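Quick one tonight, dinner's on the stove and I want this down before I forget it.

So the sorting sheets. I've been going on about them since October and a few of you asked what I mean. It's just paper. You draw round each part with a dark pen, scan it, print it, put the sheet flat on the table, and every part has its own outline to go home to. No labels, no tray, no foam inserts. I tried foam. Cost me 43 bucks and a whole weekend and then I swapped one part and the cutout was useless.

Emiliano got me onto it. He did one for his Tanner clock kit, which has 71 bits in it, and he swears he finished the thing with nothing left over. I have never finished anything with nothing left over.

Rules so far, such as they are:

- thin lines. Fat marker looks nice but you can't tell where the edge is
- leave more room than you think between shapes
- dark table under white paper, you find teh edges quicker
- big rectangles at the bottom, fiddly stuff up top
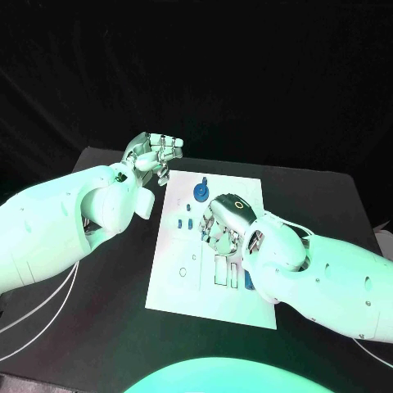

*Blue parts on the printed sheet, gear piece with the little knob up near the top.*

The blue is great for this by the way. Shows up on white from across the room. My old set was a sort of cream color — hopeless, I lost pegs on the paper itself.

Still not happy with the two narrow shapes. A tall rectangle and a narrower one side by side sounds fine until you're tired, and then everything goes in the wrong one. Might hatch one of them. Or turn it sideways? Kiều says just write a number in it, but then I'd have to number everything and I'm not doing that.

Also small blocks. Do you stand them up or lay them down? I've been drawing the outline for standing up, because it takes less paper, but they tip if you so much as breathe on the sheet. Undecided.

Next is a bigger sheet for the Orari box. Needs heavier paper, the cheap stuff curls at the corners after a couple of goes and then nothing lines up. If anyone has a brand they like tell me in the coments.

Ok, rice is boiling over. More when I've printed the new one.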